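Bimitz Two-Arm Teaching Kit – hire and buy

Home > Teaching by hand > Leader arms > Bimitz Two-Arm

In stock at Rosley. Also on hire from Bustow.

I've been selling leader arms for a while now and this is the set I end up putting in people's hands first. You hold a pair of small, light arms, you move them, and the two big arms on the other side copy you. Do the job enough times with the recorder running and you've got something to train on. If you've only ever taught a robot by typing in waypoints, the first five minutes on these are going to feel very odd and then you won't want to go back!

What you get

Two leader arms with trigger grips, left and right. They are not interchangeable, the thumb rest is on a different side.
Two table clamps, good for tops up to 80 mm thick.
Foot pedal with 3 switches: start, stop and bin the last go.
Power supply, leads and the long USB cable (the short one is gone from the box as of July, everybody swapped it anyway).
The Huenchumán recorder licence, one seat.
Printed setup sheet. Please do read the bit on zeroing.

The follower arms are sold separately. If you already have a pair, drop me a line with the model before you order and I'll tell you whether the mapping file exists. If it doesn't I can usually make one, but it takes me a couple of weeks and I do charge for it.

How it feels

Light. The old set had a stiff elbow and after an hour my shoulder knew all about it. These have a spring in the upper arm that takes most of the weight, and you can set how strong it is with the hex key clipped under the base. I run mine quite soft. Tall people seem to like it stiffer, and I've had one customer take the spring out altogether and swear by it, so have a play.

The triggers are the part I'd buy it for. There's a long, even pull from open to closed, so you can creep up on a thin handle and close on it gently. You don't get force feedback on this version – I know, I get asked every week – but you do get a little buzz when the follower fingers stop moving before your trigger does, and you learn to listen for that surprisingly fast.

Recording

The recorder saves joint positions for both sides and whatever cameras you've plugged in, all on one clock. I'd go for one camera looking down from head height and one at each wrist. You can get by with the head view alone for big chunky things, but for anything flat on a table you'll want the wrist ones.

Storage fills up quicker than you think. My own tableware set is up to 3000 goes and lives on its own drive. Use the pedal to bin the bad ones as you make them, because going back through them afterwards is miserable work and you will put it off.

One more thing on recording: move at the speed you'd like the robot to move. People slow right down when they know they're being copied, and then wonder why the trained version dawdles. If you fumble a grasp and recover from it nicely, keep that one too, it's worth having.

Two views of the tableware job, head height and wrist:
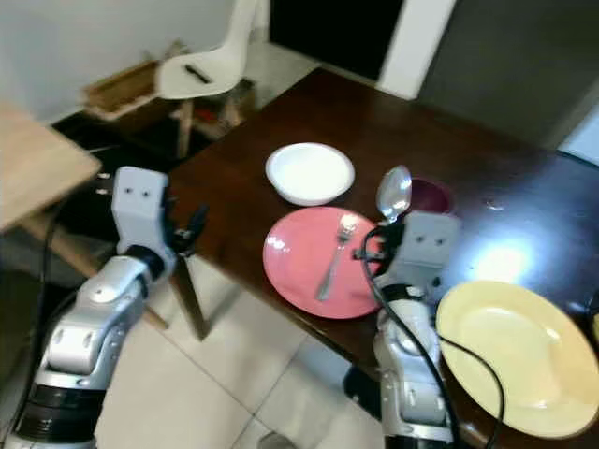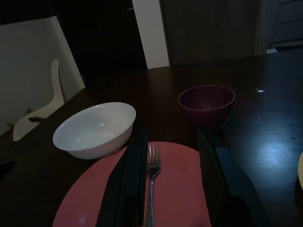
Forks are what I set people on when they come for a training morning at Rosley, after they've had a go at cups and bowls. A cup forgives you. Cutlery is thin, it's shiny, and the gap between the fingers and whatever it's lying on is next to nothing, so you have to come in low and level and keep your wrist quiet. Watch the wrist view while you do it. With the fork lying on the pink plate and an open finger on either side of it, you can judge whether you're centred far better than you can from above, where the gripper housing has a habit of getting in the way. Then shut the trigger slowly and lift straight up before you turn. Spoons I find a bit easier, though holding one upright without it swivelling takes practice, and I'd put rubber pads on the fingers for that (spare pads are under Accessories, sold in pairs).

Hire

Bustow keep two kits for hire, by the week, with the recorder already set up on a laptop. Hire comes off the price if you go on to buy from me within the month. Ask them for the hard case if it's going by courier – the soft bag is fine for the back of a car and not much else.

Warranty is 2 years on the arms and pedal, not on cables. Spares and the mapping files are on the downloads page. Page last updated November 2025.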